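Tenar Ship Finance Data Project
Progress report to the Drelent Fund, second reporting period

1. Status

Work packages 1 and 2 are complete. Work package 3 (loan and charter records) is behind plan. Work package 4 (port fee model) started in November as scheduled. No change to the total budget is requested.

2. Loan and charter records

The record set now holds 376 vessel loans, each matched to a charter contract where one exists. Matching was done on hull number first and on vessel name second. Name matching alone gave too many false pairs, mostly from ships renamed after a sale, and has been dropped as a stand-alone method. For 17 loans the charter end date is missing in the source files. These loans are kept in the set but left out of the cash flow runs.

Two lenders changed their export format during the period. The import script was rewritten to read both the old and new layouts. Older files have been loaded again and the totals agree with the lenders' own statements.

3. Port fee model

The model covers tonnage dues, pilotage, towage and berth hire at the port of Tejada. Waste handling charges will be added next period. Fee tables are entered by hand from the published tariff and checked by a second person.
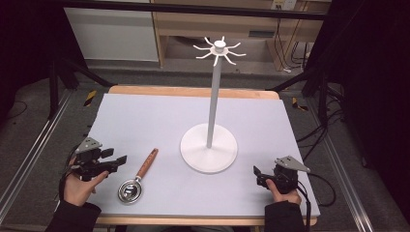

Pumix, the ship agency testing the model, replied that berth hire came out too low for calls that run past midnight, as the port bills by calendar day and the model was billing by 24-hour block. The rule has been corrected. Test calls rerun after the change agree with the agency's invoices to within rounding. Towage is still open: the tariff allows a surcharge in high wind, and the call records do not say when it was applied.

4. Spending

Spending to date is roughly 20 percent below plan. Most of the gap comes from the late start of the data license in work package 3. The license fee will fall due next period.

5. Delays and risks

Work package 3 is 8 weeks late. The cause is slow release of charter files by one lender, whose legal review is still under way. If the files do not arrive by the end of next period, the cash flow runs will go ahead on the present record set and the report will state the gap.

6. Next period

Load the remaining charter files. Add waste handling charges. Settle the treatment of the towage surcharge with Pumix. Send draft tables for work package 3 to the Fund for comment.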